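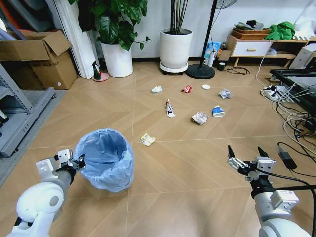
Tudilden living room — floor gallery
Compiled by Fiifi Fiadzo, November 4, 2020

Reference gallery for the floor and back wall of the living room. Notes cover surfaces, storage and litter sorting. Room length is 36 hands of tile, measured along the window side in June.

Floor. Light tan wood-look tile in a chevron pattern, thin pale grout. Sweep along the points of the chevron, then across.

Litter. Wrappers, crumpled paper, a crushed carton, a round white lid and a toothpaste tube. The carton goes to paper recycling; the rest is bagged.

Bin. Small, with a light-blue translucent liner folded over the rim. Liners come in rolls of 60.

Plants. Two white planters at the back wall, one leafy, one with thin bare stems. The second stands on a wheeled saucer — roll it out before mopping.

Right side. Low light-wood cabinet with a white drawer, woven basket and green cloth on top. Power strip and cables on the floor; keep the mop about 7 inches clear.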